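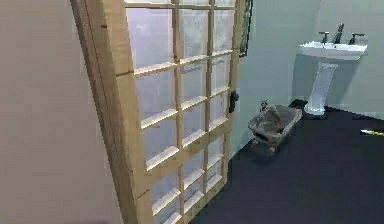
Paiva List Digest, Vol 56, Issue 2

15 Dec 2018

Hi all,

> Has anyone tried the Dranach rye starter from Gelto? Mine just
> sits there and smells like paint.

Oh, mine did that too! I was feeding it 100 grams of flour and it sulked for days, so I moved it on top of the fridge (warmer up there) and switched to whole rye.

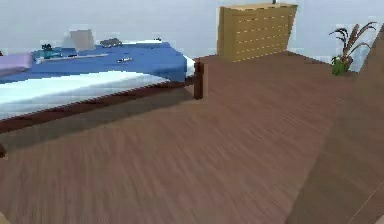 By the next morning it had doubled and pushed the lid off, and I've baked with it every week of December so far. The paint smell went away after 2 more feedings, so don't toss yours yet! I can mail dried flakes if it dies on you.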